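Prirkwood Fingertip Pads for Two-Finger Grippers

Gratitum shop > Grippers and spares > Pads and tips

Sold as a set of 2 pads with screws. In stock.

I've been running Prirkwood pads on my own bench arm since November, and they're the ones I reach for when somebody asks me what to put on a gripper that has started dropping things. They're molded rubber with a fine texture, they push on over the metal finger core, and one small screw at the back keeps each of them there. Changing the pair takes me longer to describe than to do!

They fit the Lono gripper straight out of the bag. For the Dhillon you'll want the adapter sleeve (sold separately, sorry), and you should check the opening width afterward because the sleeve makes each finger a touch fatter. 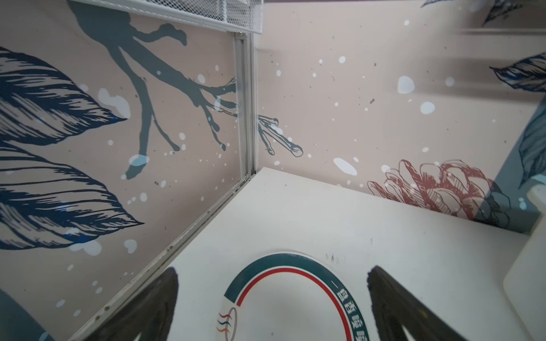 Pads wear at the tip first, and the inside edge goes before the outside does. I look mine over every 1,000 cycles, and I put on a new set at 17,000 or when the texture feels smooth under my thumb, whichever comes first. Dirt is what eats them. A metal edge rail like the one at the foot of the leaf-print panel collects little brown specks, and any fingertip that brushes along there picks up the grit and grinds it into the next thing it holds. So I do the rails and the corners with a soft brush first, then the tabletop, and the pads last of all. If you have a sticker on the table, go gently around the rim of it with the cloth - a lifted edge will catch a fingertip on a low pass.

To swap a set: open the gripper all the way, stop the arm and switch off the power. Back the screw out until it turns freely (you don't need to take it right out), then wiggle the old pad off. Wipe the core with a dry cloth. Push the new pad on until it stops, nip up the screw, and do the other side. Don't crank on it. The thread is small and I've stripped one, and that was a long evening.

Always change both pads together. One new and one old will close off center, and then you'll spend your afternoon chasing a calibration fault that isn't there. After a swap I close the fingers on a piece of flat card and tug it. It should come out straight, with the same pull on both sides. Then I run the zero routine again and save it.

For cleaning between swaps, use warm water with a drop of dish soap on a cloth. No solvents please, they turn the rubber shiny and hard.

Pad length: 33 mm
Pads per set: 2
Fits: Lono directly, Dhillon with sleeve
Screws: included
Hex key: not included

Page updated January 20, 2021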